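白色台面擦不净的淡印，附台面不平的处理记录
状态：已关闭　分类：桌台／表面与安装　产品：Dunance 白色台面
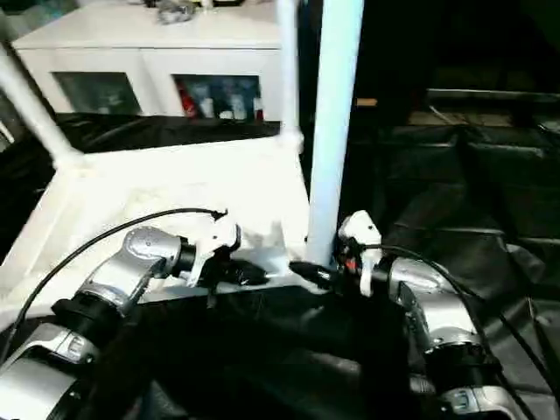
提交人：Maite Soler
提交日期：2025年8月5日
购买渠道：Núñez 门店

台面装好以后一直在用，最近发现上面有几块淡淡的印子，怎么擦都还在。正上方看几乎看不出来，人往旁边站一点，顺着光看就很明显。摸上去没有凹凸，指甲刮过去也没有卡的感觉。

我试过的办法：
湿布擦，擦完当时看着干净，干了以后印子又出来。
洗洁精兑温水擦，结果差不多，而且整张台面多了一层发雾的感觉。
用 Rolov 多用途喷雾喷过，等了一会儿再擦，印子的位置没变，边上反而多了一圈水痕。
干的厨房纸来回擦，没有用，怕刮花就停了。

另外还有一件事，不知道要不要单独开单。台面前沿靠右的位置按下去会轻微下沉，松手又弹回来。放一支圆杆的笔在上面，笔会自己慢慢往右滚。地面是瓷砖，房间里别的桌子没有这个情况。

我想知道的是：印子是脏还是台面本身坏了；如果坏了，能不能只换台面；下沉的问题要不要等你们派人来看。

Femimance 售后支持，Tadeo Saavedra 回复

您好，工单收到。两件事放在同一张单里处理就可以，不用另开。

先说印子。这款台面是亮面涂层，带一点反光，清洁剂的残留、手上的油、布上的柔顺剂都会在表面留下很薄的一层，侧光下能看见。您写到用过洗洁精以后整张台面发雾，这一点说明残留的可能性比较大。涂层受损一般是另外的样子：边缘清楚，摸上去发涩，或者颜色发黄。

请先补充几项信息：
一、印子的颜色是发白、发灰还是发黄。
二、有没有在台面上放过热的东西，或者放过带胶的东西，比如胶带、吸盘、防滑垫。
三、平时用什么布擦，这块布还擦不擦别的地方。
四、有没有用过酒精、丙酮、去污粉或者魔术海绵。

在您回复之前，请不要再喷任何东西上去，也先不要用力擦。

下沉的问题，请告诉我台面的高度。在左前角和右前角各量一次，从地面量到台面的上沿。卷尺要贴着地面，不要从踢脚线上面量。

Maite Soler 回复

颜色发灰，不黄。没有放过热的东西。防滑垫放过，是一块黑色的橡胶垫，后来拿走了，不记得放了多久。有一块印子大概就在原来放垫子的地方，另外几块不是。

布是超细纤维的，和别的抹布一起洗，会放柔顺剂。这块布也擦玻璃。

酒精没有用过，去污粉也没有。魔术海绵家里有，没有在这张台面上用过。

高度量过了。左前角是71厘米，右前角比左边低一点，差的部分在卷尺上不到一小格，我不敢说得太准。量的时候是我一个人，卷尺可能没有完全垂直。

台面旁边有白色立杆，我看了一下，不晃，和这个问题应该没有关系，写上供参考。

Tadeo Saavedra 回复

信息够用了，谢谢。

按目前的情况，我倾向于把印子分成两种处理。没有放过垫子的那几块，先按残留来清洗。放过橡胶垫的那一块要单独看，有些黑色橡胶会把里面的油性成分迁移到浅色涂层上，这种情况清洗以后可能变淡，也可能留下一点底色。现在还不能下结论。

清洗步骤如下，请按顺序做，不要合并。

准备两块新的或者没有接触过柔顺剂的棉布，一块湿擦，一块干擦。旧的超细纤维布这次不要用。再准备一盆温水，不加任何清洁剂。

先用温水把整张台面擦一遍，包括看上去干净的地方。布要拧到不滴水。从后往前，一道一道地擦，每擦完一道把布翻面，用脏了就去盆里洗。水变浑就换水。

擦完马上用干布跟着擦干，不要等它自己干。亮面涂层上自然风干的水会留下水痕，看着和原来的印子很像，容易误判。

第一遍以后再换一盆水，重复一遍。您之前用过洗洁精和喷雾，一遍水通常带不走。

两遍做完，等台面完全干透，关掉顶灯，用手电筒贴着台面照过去，看印子还在不在。请把每一块的位置记在纸上，用前沿做参照，写离前沿多远、离左边多远就行，方便之后对比。

如果还有印子，再进入下一步：挤一点白色的中性洗手液到湿布上，只擦有印子的那一小块，打圈，力气要轻，擦完用清水布过两次，再擦干。这一步先在台面靠后的角落试，没有变化再用到中间。

前沿的封边处不要让水停留。湿布擦到前沿时顺着边带过去就可以，不要来回蹭接缝。

下沉的处理放在后面，请等清洗结果出来以后再动支脚。调支脚需要把台面上的东西移开，有时还要把台面抬一下，涂层上有水的时候手容易滑。

Maite Soler 回复

清洗做了两遍。第一盆水擦完明显发浑，还有一点泡沫，应该是之前的洗洁精。第二盆水基本是清的。

结果：发雾的感觉没有了，台面比之前亮。没有放过垫子的那几块印子，手电筒照过去只剩一块很淡的，靠近前沿，偏左。原来放垫子的那块还在，比之前浅，形状还能看出来。

剩下靠前沿的那一块，用洗手液擦过以后没有了。垫子那一块没有继续擦，想先问一下。

干擦的时候发现一件事：干布如果有一点潮，会拉出一道一道的细纹，换了干的布再擦一次就好了。

Tadeo Saavedra 回复

靠前沿和其余几块可以确定是残留，不是台面的问题，这部分结案。

您说的细纹是布湿了以后推着水走造成的，换布就好，不需要另外处理。

垫子那一块，请用同样的洗手液方法擦一次，只擦一次，时间不要长。擦完隔一天再看。橡胶迁移的印子有时在擦完当时看不出变化，放一放会再淡一些，也有不淡的。请不要换成酒精。酒精会让亮面失去光泽，失光以后没有办法在家里恢复。

现在可以处理下沉。

请先把台面上的东西都拿走，再做下面的检查。

第一，蹲下来看支脚和地面之间有没有空隙。拿一张普通的打印纸，从每个支脚下面试着塞进去。能塞进去的那个支脚就是悬着的。共有4个支脚，都要试，不要只试右前方那一个。对角的支脚偏高，也会让前面的角悬空。

第二，看支脚有没有踩在砖缝上。踩在砖缝上的，把桌子挪开一点再试纸。

第三，手伸到台面下方，摸一下台面和支架之间的固定螺丝有没有松。用手能拧动就是松了。拧紧时用随附的内六角扳手，拧到有阻力以后再多转一点点就停。台面下方预埋的是铜螺母，拧得太紧会把它拉出来。

三项检查的结果请分别写给我，暂时不要调高度。

Maite Soler 回复

第一项：纸能塞进右前的支脚下面，其他的塞不进去。
第二项：右前支脚的一半踩在砖缝上。桌子往左挪了一点，避开砖缝，再塞纸，还是能进去，但是比刚才紧。
第三项：右侧有一颗螺丝用手能拧动，拧了将近一圈才有阻力。其他的是紧的。

螺丝拧好以后再按前沿，下沉的幅度小了很多，还有一点。

Tadeo Saavedra 回复

两个原因都找到了，螺丝松是主要的，支脚悬空是次要的。

支脚调节方法：右前支脚底部有一圈带棱的塑料环，往外旋是升高，往里旋是降低。方向以从上往下看为准，逆时针升高。每次转四分之一圈，转完塞一次纸。纸塞不进去就停，不要多转，转多了对角会翘起来。

调的时候请另外一个人在旁边把台面的角稍微托住，不用抬离地面，减轻一点压力就可以。支脚受力时硬转，塑料环会磨损。

调好以后再放圆杆笔试一次。笔不滚或者滚得很慢都可以接受。台面本身允许有很小的误差，笔完全不动不是验收标准。

Maite Soler 回复

转了两次四分之一圈，纸塞不进去了。前沿从左到右按了一遍，没有下沉。笔放在中间不动，放在靠右的地方轻轻碰一下才滚。这样我觉得可以了。

垫子那块印子，洗手液擦过，隔了一天看，又浅了一点。白天看不出来，晚上开侧面的灯能看见一点。不影响使用，我不打算换台面。

还有一个问题：以后想在台面上垫东西，用什么材质不会留印。

Tadeo Saavedra 回复

建议用毛毡垫，或者标明不迁移的硅胶垫。浅色的比深色的稳妥。黑色橡胶、软质 PVC 和背面带胶的垫子都不要长时间放在亮面上。不管用哪一种，每隔一段时间拿起来擦一下，再换个位置放。

日常清洁用清水和干布就够。Rolov 喷雾不是不能用，是用完要过清水，您之前的水痕是没有过水造成的。柔顺剂洗过的布请不要再用在这张台面上。

剩下的那块印子，我已经在您的购买记录里登记。如果以后颜色变深或者发黄，请直接回复这张单，不用重新描述前面的过程。单独更换台面是可以的，105厘米宽的这一款配件目前有货，由 Núñez 门店代订，运费另算。橡胶垫造成的迁移不在保修范围内，这一点先跟您说明。

固定螺丝建议九月再检查一次，用手试一下松紧即可。新装的桌子在使用初期会有一颗两颗松动，再紧一次以后一般就稳定了。

Maite Soler 回复

知道了。毛毡垫已经买了，灰色的。螺丝我到时候再看。可以关单。

处理结果记录
表面淡印：清洁剂残留，清水擦两遍后清除，一处用中性洗手液局部处理。
垫子位置淡印：疑似橡胶迁移，已减淡，客户接受，不更换。
前沿右侧下沉：右侧固定螺丝松动，已紧固；右前支脚悬空，已调节并避开砖缝。
未更换配件，未派人上门。
经办：Tadeo Saavedra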